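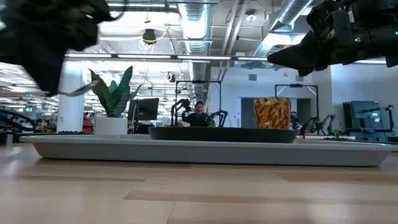 Grey tray, dark oval bowl and the gold cup

Getting candle wax out of a crinkly gold cup without ruining the finish?

Asked by Jilard, June 2024

Hello all, I hope somebody kind can help me. I bought a set of 8 gold and amber cups from a little homeware shop called Kosa last October, meaning to use them for drinks, and then of course I put tealights in them for my sister's birthday and everybody said how lovely they looked, so candle holders they became. Three of them now have a thick puddle of wax set hard in the bottom. I've had a go with a butter knife and stopped very quickly when I heard the scraping. The label has long gone, so I don't know if the colour is on the inside, the outside or both. The bowl is fine, it only ever has satsumas in it. Would boiling water do it? I'd be so sad to lose that crinkled pattern, it's the whole reason I bought them.

3 answers

Ratanaporn
Please don't use boiling water! I cracked a favourite votive that way, and I still miss it. Try the freezer first. Pop the cups in on a folded tea towel for an hour or two, then take one out, turn it over and give the base a gentle tap with the heel of your hand. Wax shrinks a little as it gets cold and quite often the whole lump drops out in one go (very satisfying, I must say). Let the cup come back to room temperature before you wash it, then use warm water, a drop of washing-up liquid and a soft cloth. If there's a greasy film left, go round again with fresh suds. Keep them out of the dishwasher whatever you do, and no scourers.
Next time put a teaspoon of water in the bottom before the tealight goes in. My mum always did this and hers came out clean every time.

Stasau
hairdryer. low heat, wipe with kitchen roll. done mine in 11 minutes

Jilard (asker)
Thank you both! Two came out beautifully from the freezer, just as you said, and I did a little dance in the kitchen. The third was stubborn so I tried the hairdryer on low and it softened enough to wipe. There's a slight cloudy patch near the bottom of that one but I can live with it. One more thing if anybody is still reading, does the same trick work on a tablecloth? I seem to have got some on that as well.

39 people found this page helpful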